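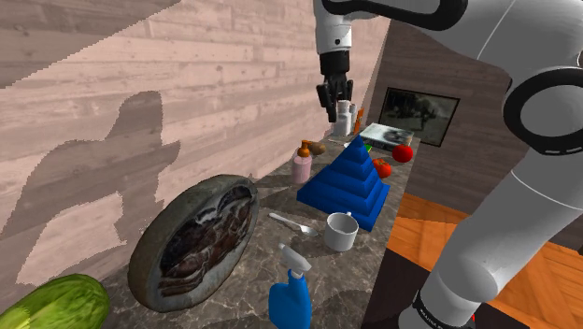 Grasp planner returns PLAN_FAILED on the kitchen counter set whenever the target sits in the rear cluster. Reproducible in sim with Provitz 4 and the current main branch of the Irum planner node. In the layout attached to this ticket the target is the small white bottle at the far end of the marble counter, with a slim white bottle just to its right and a small orange one beside them. The same target on a cleared counter plans without trouble.

Reported by: Phyllis Lambert
Assigned to: Bohumila Murín
Component: planning / collision checking
Severity: major, blocks the nightly run

Expected: pre-grasp above the bottle, straight descent, close, lift.
Observed: pre-grasp is reached, then the Cartesian descent is rejected at the first waypoint. Log extract:

[planner] pregrasp OK, 12 candidates
[planner] descent: candidate 0 rejected, collision finger_left / object_unknown
[planner] descent: candidate 1 rejected, collision finger_left / object_unknown
(same for the remaining candidates)
[planner] PLAN_FAILED, no valid descent

Steps to reproduce:
Load the counter set with clutter enabled.
Set the target to white_bottle_small.
Call plan_grasp with the default config.
50 attempts, 50 failures on my machine.

Comment, Bohumila Murín
Confirmed. Does it fail with the ground truth meshes as well, or only with the perceived ones? object_unknown suggests the segmentation node published something without a label.

Comment, Phyllis Lambert
Ground truth meshes: plans fine. Perceived meshes: fails every time. Should have put that in the report.

Comment, Ataahua Tapsell
Perception side. I dumped the point cloud for the failing case. The three containers come out of segmentation as one cluster, 2,445 points, no label. The label is dropped when two or more class votes tie, which is intended. The merged cluster then goes to the mesh builder, which wraps a convex hull round the lot. The hull fills the gaps between the bottles, so the fingers have nowhere to go.

The blue stacking pyramid has a related problem. It is segmented correctly, but the tomato against its right side is absorbed into it. No effect on this target. It will matter when someone asks for the tomato.

Comment, Bohumila Murín
Tried the following, all with perceived meshes:

Collision padding reduced from default to zero. Still fails, so padding is not the cause.
Convex hull replaced with voxel grid. Plans in some attempts and fails in others, depending on the seed. Planning time goes up too much for the nightly run.
Target excluded from the collision world during descent. No change. The merged cluster has no label, so the exclusion filter does not match it.

The last one is a bug of its own. The filter compares label strings and passes over anything without a label. It should match on the target's pose. Opened as a separate ticket, assigned to me.

Comment, Rochelle Costigan
Please do not ship the voxel grid as default. Janine still depends on the hull output format and will stop loading scenes.

Comment, Ataahua Tapsell
Understood. Patch is on branch seg-split-rear. It does two things:

1. Cluster distance threshold scales with range from the camera. The fixed value was tuned on near objects such as the mug and the spoon and is too loose at the back of the counter.
2. On a tied vote the cluster is split by colour and voted again before the label is dropped.

Point 2 separates the orange bottle. The two white ones depend on point 1 alone.

Comment, Phyllis Lambert
Ran the branch on the same layout, default config, hull meshes. Three clusters at the rear, all labelled. Descent plans on the first or second candidate. The tomato is still merged with the pyramid.

Comment, Bohumila Murín
Approved from the planning side. Leave this open until the filter fix is merged as well. Tomato case to go in a new ticket, please, with the cloud dump attached.

Status: in review
Reviewer: Bronwyn Cartwright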